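Workshop notes > Textile care > Folding and sorting

Notebook, July, started 9:40

Pink knit and the gray pile
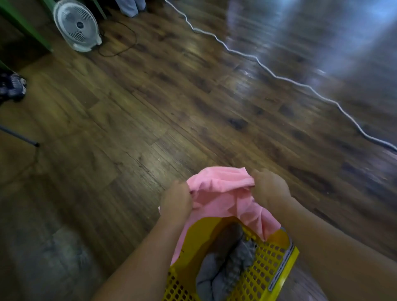

Pink knit top over the yellow basket, grays underneath.

Sorting by weight of knit today, light pieces first. The pink one came up before the grays and I held it by the edges to find the hem. The hem rolls. Renato Dela Peña says to pinch the roll flat and fold it in straight away, before the body of the shirt gets a chance to crease again. Tried it his way on the next few light pieces and the hem stayed put on most of them. The sleeves are still a problem.

Grays are a mix. Some nubby, some smoother, and they had gone in as one group on the sheet because whoever wrote it up went by color. I want them split. The nubby ones don't fold to the same thickness and the stack leans. New lines on the sheet: GRAY TEXTURED and GRAY SMOOTH. Jae-in Yeom to change the printed version.

Stetberg shelf depth is 364 mm, measured at the front lip and again at the back. A shirt folded in thirds the long way fits with room to spare. Folded in half it hangs over — so thirds, for everything from the Harahap lot.

Weights: limit per basket stays at 3360 g. I had it down as 3500 on an old page, crossed out now. Tare is on the tape under the scale. Nothing weighed yet this morning, scale was on the charger.

Basket or table? Jae-in prefers tipping everything out on the table. I'd sooner work straight from the basket on the floor, the pieces underneath stay where they are and I'm not chasing socks. It is harder on the back. Try the low bench next time and see if that settles it.

Plorell tags: box of 500 opened, the string is too short for the heavy knits. Fine for shirts. Ask Dirkoletti if they do the 80 mm string and what the wait is.

11:15. Stopped for the delivery. Pink and other light pieces go on the top shelf, textured grays below, smooth grays wherever there is space until the sheet is changed.

Still to do: re-tape the scale label, find the second marker, sleeves.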